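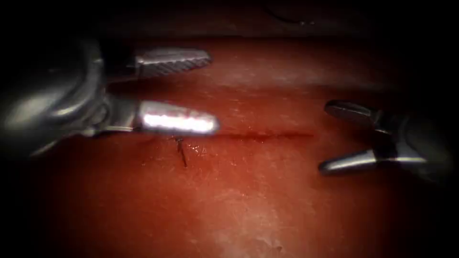 Open jaws of a surgical instrument over tissue.

1/ Started on turmeric capsules for my knees in September. Posting what I've noticed, for anyone thinking of trying them.

2/ The brand is Hamia, from the herb shop in Boltbridge. I take 300 mg with dinner. On an empty stomach they gave me heartburn.

3/ First 4 weeks, no change. After that the stairs got easier in the morning – not pain free, but easier. I also lost a little weight, so I can't say which one did it.

4/ Check with your pharmacist first if you take blood thinners. Mine looked up my whole list and told me to stop before any dental work.

5/ A bottle lasts me 20 days. Next refill is due this week and I plan to keep going through summer.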